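OK so a few of you asked what's going on with the dam at Gedow and I have been reading county paperwork all week, so buckle up.

Short version: the old mill dam above Gedow has a seep on its east side. The state inspector wrote it up in June. The reservoir is now being held 40 inches below the spillway until somebody fixes it, and that somebody has not been picked yet.

If you drive out on the Brillville road you'll notice the mud flats first. My neighbor thought it was drought. Nope, that's on purpose.

The dam is 118 years old and it was built to run a sawmill. It was never meant to hold back a lake with houses around it. The houses came later and the dam got taller to suit them – twice!

There are 32 homes in the part of the valley that would flood first. I talked to Stefaniia Pylypenko, who lives in one of them, and she found out about the seep from a letter dated seven weeks after the inspection. Seven weeks. She was pretty calm about it, calmer than I would have been.

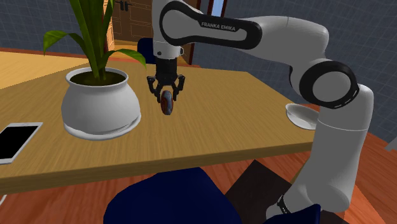 Anyway, the money. The repair estimate is split between the county and the lake association, and the association's half works out to $1340 per household. Some people can write that check. Plenty can't, and the payment plan everybody keeps mentioning isn't written down anywhere I could find.

Eilif Skjelbred from the county engineer's office did pick up the phone, which I appreciate. He told me the seep is running clear, and clear is what you want. Cloudy water would mean it's carrying soil out of the dam with it. They check it every morning now.

I asked him about sirens. The closest one is at Zisolcombe and it can't be heard past the bend in the river. He said phone alerts would cover the rest. Cell service down there is one bar if you stand on the porch (ask me how I know).

So if you live below the dam, please sign up for the alerts AND give the county your landline if you still have one. Takes five minutes. Do your parents' number too.

Public meeting is Fri 25 September, 7 pm, Gedow school gym. Comments are three minutes each and you have to put your name on the sheet before it starts.

I'll be there and I'll post notes after. If you've got old photos of the east bank from before they raised it the second time, send them my way, Chutima Khunthong is putting a set together for the engineers.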